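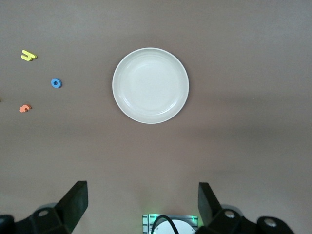

I'm going to stick up for foam letters, because I think they've been getting a raw deal. Every time I bring up teaching the alphabet at home, somebody tells me about an app. My friend Fasil has 2 of them on his phone (he pays for both!) and his daughter can tap her way through the whole alphabet while eating a waffle. Great. Ask her to turn a "u" the right way up on a tabletop, though, and she looks at you like you've changed the rules.

And that's my whole case, really. A letter on a screen always shows up facing the right way. A foam letter lands however it lands, and a kid has to pick it up, spin it, flip it over and decide for herself what it is. My son spent most of March convinced that his "d" and his "p" were the same letter, and he had a point — with foam, they pretty much are.

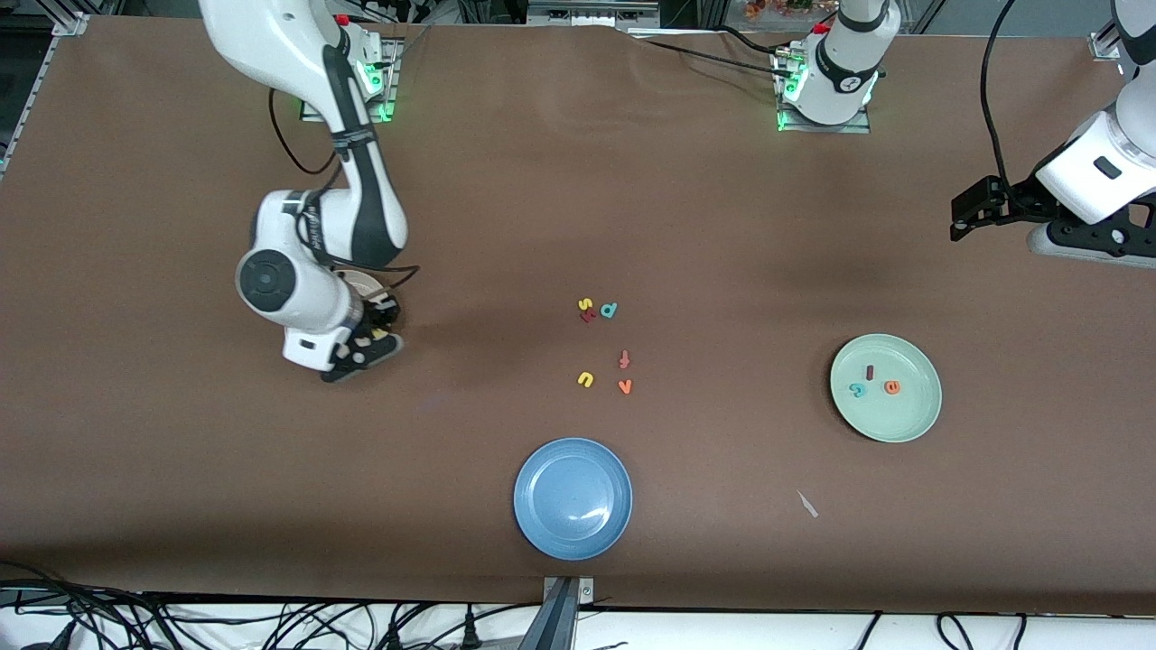

The other thing I'll argue for is the plate. Just a plain round plate, nothing fancy, and you don't need one of those sorting trays with a slot for every letter. Slots do the thinking for them. With a plate you can say "put the red ones on here," or "find me a t," and then tip it all out and go again with a different rule. Babak from next door swears by muffin tins, and we've gone back and forth on this for longer than two grown men should.

Also, please don't put out all 26 at once. I did that for 14 days straight and all I got was a kid throwing vowels. A few letters and plenty of bare table around them works so much better, and cleanup takes no time.

Will you lose some? Oh, yes. We're down an "e" and I think the dog knows more than he's letting on. I still wouldn't trade the bag for Fasil's apps.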